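About Skarnudik

Skarnudik writes software for robot arms. We started as two people with one desk and a single arm bought at auction, and we now number 8. Our office and lab are in Kiltport, on the ground floor of a former print shop at 1618 Marar Street. We don't build or sell hardware. Customers bring their own arms, or tell us what they plan to buy, and we supply the control, perception and planning code that runs on them.

Usha Pillai and Ilango Thampi founded the company. Usha had spent years writing motion controllers for packaging lines and was tired of seeing the same trajectory code rewritten for every new machine. Ilango came from computer vision. They met while fixing a depalletizing cell that neither of them had designed, and most of the first version of our planner was written in the evenings after that job ended.

What we make

Our main product is Troltia, a planning and control stack for one or two arms working in a shared space. It takes in joint states and camera images, keeps a model of what is on the table, and produces motions that respect joint limits, cable limits and the position of the other arm. The planner and the low-level controller run as separate processes. If the planner is slow or crashes, the controller holds the arms still and reports the fault.

Troltia comes with a set of tools that we use every day ourselves:

A log viewer that lines up camera images, joint data and planner decisions on one timeline.
A replay mode that runs a recorded session through a new build and marks where the two disagree.
A calibration routine for cameras and arm bases that one person can finish before lunch.
A plain-text format for describing tasks, so that changes can be reviewed like any other code.

How we work

Most of our testing is done on tabletops set up like home kitchens. Factory parts come in known shapes and arrive in known places. Kitchen things overlap, roll, shine and hide behind each other, and a planner that copes with them tends to have an easier time elsewhere. Small objects get a lot of our attention. They are easy to lose behind a gripper, and a cup on its side needs a different approach from one standing up.

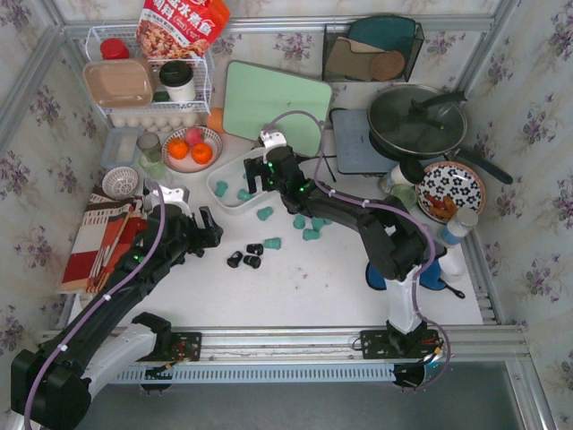
Two-arm workspace with teal cups in and around the tray.

Two arms reaching for the middle of a table is a harder planning problem than it sounds. Early builds of Troltia gave one arm the right of way and made the other wait, which was safe and very slow. The current build plans both arms together over a short window and plans again whenever the model of the table changes. It still falls back to taking turns when space gets tight. We would like it to do that less often.

Every change to the planner goes through the regression suite before it is merged. The suite holds 2425 recorded sessions, and 1720 of them involve both arms. When a customer reports a failure, we ask for the log and, with their permission, add it to the suite. Ilango looks after the perception side and keeps a list of objects that the segmentation model gets wrong. Clear glass has been at the top for a long time.

Who we work with

Our customers are mainly research labs and small equipment makers, with a few food companies. Some license Troltia and run it themselves. Others hire us for a fixed period to get a cell working and train their staff. We publish the task format and the log format openly, and anyone may write tools for them.

Support is handled by the engineers who write the code. We answer during Kiltport office hours and don't offer an overnight line — if you need one, please tell us before signing so we can point you to a partner.

Visits and jobs

Labs and student groups are welcome to visit by appointment. Write to the office with the size of your group and what you would like to see running. We are looking for one controls engineer with solid C++ and some experience with real arms. Usha reads all applications.

Page last updated Apr 23, 2021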